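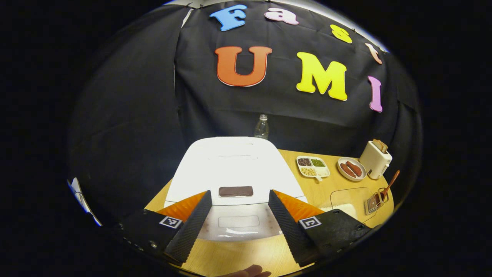 Updated 12/30/19. Quick answers to what we get asked at the front desk. More coming when I get a minute.

## Plantar heel pain FAQ - Storner Foot & Ankle Rehab

**Do I need a referral?**
No. Some insurance plans want one though, so call them first.

**How long is a first visit?**
Plan on an hour. Bring the shoes you wear most, not the nice ones.

**Why does it hurt most with the first steps in the morning?**
The tissue under the foot stiffens up overnight, then gets loaded all at once. Same thing after a long drive. Try some ankle circles and a calf stretch before you stand up.

**Should I stop running?**
Depends. Mild soreness that settles by next morning, usually ok to keep going at a lower mileage. Limping = stop and call us.

**Ice or heat?**
Either. Whichever feels better. Not on bare skin please.

**Do I need custom orthotics?**
Most people dont, at least not to start. Imani will usually try taping or an off the shelf insert first. If you do end up needing a custom pair its $300, and that includes 2 fittings.

**How many visits will it take?**
Can't say until we see you. Typical plan is 3 visits and then a recheck. Heel pain is slow, could be months. Keep doing the calf raises even when it feels fine!!

**What about shots?**
We don't do injections here. Ask your doctor, we're happy to send notes over.

**Who will I see?**
Imani Thibodeaux or Edivaldo Rocha. Edivaldo is evenings only since November.

**Where do I park?**
Lot behind the building, enter off Bora Street. We're suite 162. Elevator is on the left past the mail boxes.

**Cancelations?**
24 hours notice or there's a fee. Leave a voicemail if we don't pick up, it counts.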